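September, bench notes, can sorting and bin layout
S. Sopacua

Picking up from the Tarville bin order. The square tubs are back on the shelf. Cans wedged in the corners and had to be turned before they would lift out, and the labels got scuffed. Round bins from here on.

Bins. Two of the pale gray round ones on the white table. Open top, thin rim, wall tapering in to a flat bottom. The taper matters more than I had allowed for. A can standing against the wall touches at its base first and leaves a wedge of space at the lid, enough to get hold of the rim. In the Plarnov straight-wall bin the same can stands flush and there is no way in from the outside.

Rinse the bins between batches. Sugar residue dries on the floor of the bin and the next can sticks to it. Warm water, no detergent, wipe, turn over on the rack. Saodah left one upright overnight and there was a ring at the bottom in the morning that took 2 passes to remove.

Cans. Stock is the mixed crate from the Unulwood break room. Most are opened. Drain over the sink before they come anywhere near the table, then stand them lid down on the towel for 40 minutes. Twenty was too short: drops on the tabletop and a sticky patch to clean off afterward. Tabs stay on. Loose tabs end up under the bin and tilt it.

Discard anything with a dented side wall. A dented can rolls differently and will not stand next to the others without leaning. The crate held 50 at the start and 22 went straight to recycling for dents or split rims. Need a second crate before the next batch. Asked Sawatzky for theirs, no reply yet.

Fill. Tried dropping them in by hand from rim height. Noisy, and the result depends on who does it. Changed to placing the upright cans first, touching, and adding the last one on its side. Once the floor is mostly covered a can on its side has nowhere flat to go and comes to rest at a slant with one end up. That arrangement is repeatable enough to be worth recording. With all the cans upright the bin looks tidy but tells us little about what happens with a careless fill.
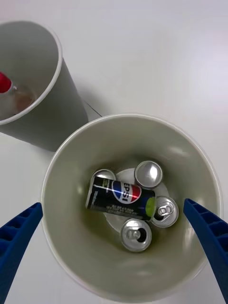
Round bin, five cans: four upright, Pepsi can on its side across the pile.

Reading the bin from overhead, upright cans are only lids. Brand cannot be told from a silver top, so any sort by brand has to wait until the can is out. The one on its side shows its label straight away. For the log sheet: write "lid up" and leave the brand column blank until removal. Do not fill it in from memory of what went into the crate.

Glare is a nuisance. Bare lids and the glossy inside wall both catch the overhead light, and a bright rim is easy to mistake for the edge of the next can over. Matte liner might help. Saodah suggests a ring of gray felt around the inside, which would also cut the noise. It would have to come out for rinsing, so no glue. Try friction fit.

To do:
Second crate, chase Sawatzky.
Felt liner, one bin only, keep the other bare for comparison.
Mark the bin position on the table with pencil, not tape. Tape lifts the rim on one side.
New towel for the draining rack.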